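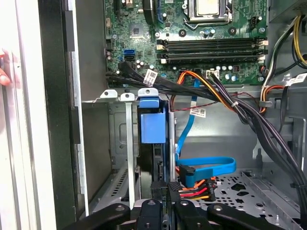
*Tower open on the bench, SATA plugs and power leads in view.*

March 3, 2021 -- Rostside bench, teardown notes

OK, so the arm has been part of the Plostach line long enough now that I can write down what's different without just grumbling (or gushing). Short version: I still handle every tower, but I handle it differently. I used to have both hands in the case from start to finish. Now one hand steadies the chassis while the gripper goes in for the connectors, and I spend a lot more of the day watching and deciding.

Cable side is still the hard part. A blue SATA cable loops right behind the power leads, overlapping them, in these towers, and if the gripper comes in low it wants to take both. I've started nudging the loop out of the way with a finger first. Not in the procedure Onden gave us, but it should be -- I'll put it in the next revision!

Pace: we planned on 15 minutes a tower and 40 towers a week per bench. I think the second number is fine and the first one is optimistic until the latches go smoother. 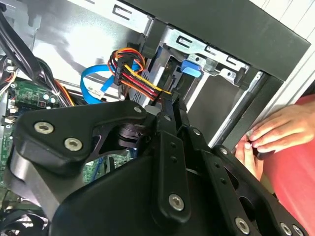 The drive cage latch is the other thing. Blue tab, easy for a thumb, awkward for anything with thick plates around it. I'd leave the latches to us for now and let the arm do plugs only. My wrists are happier either way, which I did not expect to be writing in here (the old way had me taping up by lunch).

What I do miss is the talking. With 2 people at 2 benches and all hand work, you chatted all day. Watching an arm takes your eyes and you go quiet. Asked Brynjólfsdóttir (the shop, they set up the cell) if the benches could be turned to face each other. They said the cable run allows it, so we'll try that before the May review.

To do:

- write up the finger-nudge step
- ask for a slower approach near the memory slots
- find out who signs off on a stop, the operator or the lead -- right now we each assume it's the other one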